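Call for Participants: Home Meal Timing and Portion Recording Study

Clerel is recruiting adults in the Elberg area for a study of how people estimate and record what they eat at home. The study compares written food diaries with weighed records kept by the same person over the same period. Enrollment opens in August and closes when all places have been filled.

Background

Food diaries are cheap to run and easy to hand out, but the entries are often hard to use. "One serving of chicken" may mean a drumstick or half a bird. Bones, skin, and leftovers are recorded by some people and left out by others. Earlier work by our group looked at diary entries from 41 households and found that the largest gaps between written and weighed amounts came from evening meals eaten at home. The present study looks at that meal only.

What participants do

The study runs for three weeks. In the first week you keep a written diary of your evening meal, using household measures such as cups, spoons, and pieces. In the second week you weigh each item before eating and weigh what is left afterward, including bones and peel. In the third week you do both. The written entry must be completed before the scale is switched on.

Shared dishes are recorded once for the whole dish and once for your own portion. Drinks other than water are recorded. Snacks eaten more than 2 hours before the meal are not.

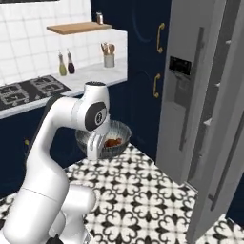
Would it matter that I cook for the whole family and hardly ever eat a full plate myself? One reader of the draft notice asked this, and the answer is no. Tasting during cooking is entered on a separate line of the form, and small or partial meals are as useful to the analysis as large ones. A skipped meal is entered as skipped, with the time you would normally have eaten.

Who can take part

You may apply if you:
are 18 or older
eat an evening meal at home at least five days a week
can read and write in English
have a flat, stable surface on which to place a kitchen scale
are able to attend one briefing in person

You cannot take part if you are on a diet prescribed by a physician or dietitian, are pregnant, or have been treated for an eating disorder. Persons trained in nutrition or professional cooking are also excluded from this round. Only one person per household may enroll.

Equipment

Each participant receives a Sumis kitchen scale, a set of printed forms, and a prepaid return envelope. The scale reads in grams and must be zeroed with the empty plate or bowl in place. Use your own dishes. Please do not buy new ones for the study, as a change in plate size can change how much is served.
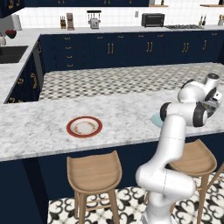 Several people at the last information evening said they would rather type their entries than write them by hand. Paper forms are required in this round so that all entries are made in the same way. Corrections should be made with a single line through the error, leaving the first figure readable.

Briefing and location

Briefings take place on Thursday at 7 p.m. in the Panyasiri Building, second floor. The session covers the forms, use of the scale, and a short practice exercise with cooked food. Parking is free after 6 p.m. The entrance and elevator are wheelchair accessible. 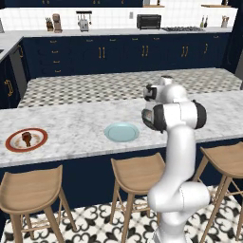
Chicken drumstick on a red-rimmed plate: meat and bone are recorded separately.

Payment and data

Participants who return all three sets of forms are paid by check and may keep the scale. Those who leave early are paid for each full week returned. You may withdraw at any time without giving a reason.

Forms carry a study number only. The list linking names to study numbers is stored separately and destroyed when the analysis is finished. Individual results are not sent to participants, but a summary of the group results is available on request.

How to apply

Pick up an application form at the Clerel front desk in Elberg or ask for one by mail. Include a daytime phone number and the hours when you can be reached. Applicants are screened by phone in the order in which forms are received. The call takes less than half an hour. Incomplete forms are returned once for correction.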